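Hurosbridge team gets a robot hand to stack cups after training in simulation

Stacking one plastic cup inside another takes a person about as much thought as scratching an elbow. For a robot hand with a full set of fingers it has been a stubborn little problem, and a group at the Hurosbridge lab has just made a real dent in it.

The group's new method, called Lorkeck, teaches a simulated hand to pick up a cup, carry it over a second one and seat it inside. What makes the work exciting is how little human help it needs. The team started with 7 demonstrations, recorded by a person steering the virtual hand, and let the software grow those into 1791 practice runs, each with the cups starting in slightly different spots.

"We kept expecting to have to go back and record more," said Tuulikki Juntunen, who leads the project. "Then the hand started making the last little tilt on its own, the one you do with your wrist when the rim catches. We all got up and stood behind the same monitor."

That tilt matters a lot. Tapered cups are forgiving once they are lined up, but the bottom of the upper cup has to find the opening first, and the fingers are usually in the way of a clear view. Earlier attempts by the same lab treated the job as one long motion from start to finish. If the grip was a few degrees off at the beginning, the error rode along all the way to the end, and the cup came down on the rim.

Lorkeck splits the job at the moment the two cups first touch. Before contact, the hand follows a path adapted from one of the human demonstrations. After contact, a second controller takes over and makes small corrections based on how hard each fingertip is being pushed. The two halves are trained separately and then run together for a final round, so that the first one learns to hand over the cup in a position the second one likes.

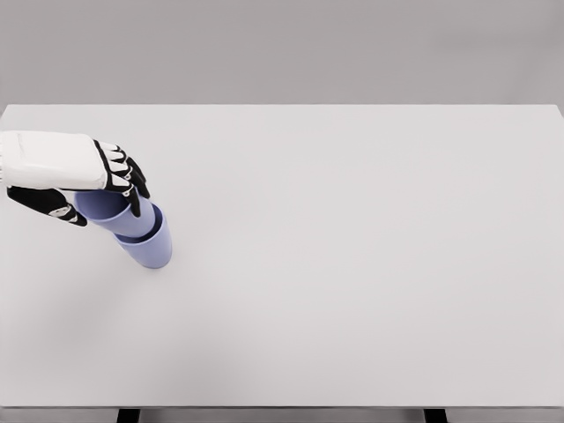
The contact half turned out to be the fun part. Juntunen's group had planned to give it a detailed model of the cup's shape, and wrote a good deal of code to do that. Then a student tried leaving the model out, and the controller did nearly as well on fingertip forces alone. The shape code is still in the release for anyone who wants it, switched off by default.

Thumb placement gave the team the most trouble. Thin-walled cups call for a light pinch, and in early training the simulated hand liked to squeeze far harder than it needed to, since nothing in the scoring told it to stop. Adding a small penalty for extra force fixed most of that. It also made the motion look a great deal more natural, with the fingers easing open after the cup is seated where they used to spring apart.

The lab compared Lorkeck with 2 other training approaches on the same task. Both were given the same demonstrations and the same amount of computer time. Lorkeck came out ahead of each, and the gap was widest when the cups began far apart. With the cups close together, the simplest of the three methods was almost as good, a result the authors report plainly and say they would like to understand better.

All of the results so far come from simulation, and the group is careful to say so. Real cups flex, slide and stick in ways that are hard to copy in software. Tests on a physical hand are set to begin in August at the Zullwood workshop, which has the bench space and, according to Juntunen, a very large supply of cups.

The next goal is a taller tower. The team wants the hand to nest 6 cups in a row without a reset, which means coping with a stack that gets higher and a little less steady each time. After that they hope to try bowls, which have wider rims and are much harder to pinch from the side.

Code, training settings and the original demonstrations will be posted on the lab's project page along with the paper. Questions from other groups are welcome, Juntunen said, and so are recordings of failures.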